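Etport > Get involved > Bench helpers wanted

Come take old computers apart with us!

I run the computer refurbishing bench at Riden, our workshop in Etport, and I'm looking for 2 more people to join in from November. We get desktops in from offices and schools, open them up, sort out what can be used again and get the good ones ready for new homes. Last year we did 161 of them (I still can't believe it) and the shelves are full again.

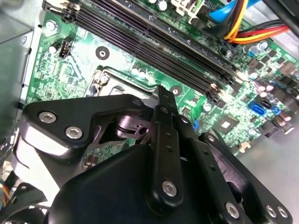
You don't need a certificate or a tech background. I learned most of this by poking around in my own tower with a screwdriver and a library book. What I do need is someone patient, who reads labels before pulling on things and puts the screws back in the right tray - I'm picky about the trays, sorry!
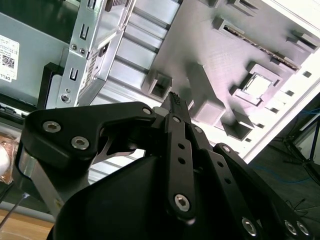
Drive bracket and side panel labels on an open desktop.

Sessions start at 6 p.m. and run 3 hours. It's paid by the session, and there's always tea. You'd be learning your way around memory slots, drive brackets, power supplies and a whole lot of cables, and writing up each machine on a parts sheet as you go. Bring closed shoes and tie back long hair. We have all the tools.

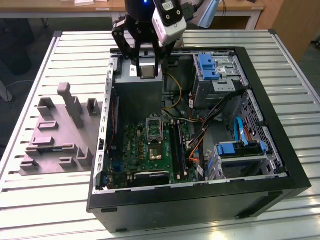
How to apply

Send me a few lines about yourself and something you've fixed (or tried to fix, that counts too). A toaster is fine. Tell me which evenings suit you and if you'd like to come by for a look first - I'm happy to show you the bench before you make up your mind.

Contact: the bench desk, Riden, Etport | © Riden Workshop | Back to top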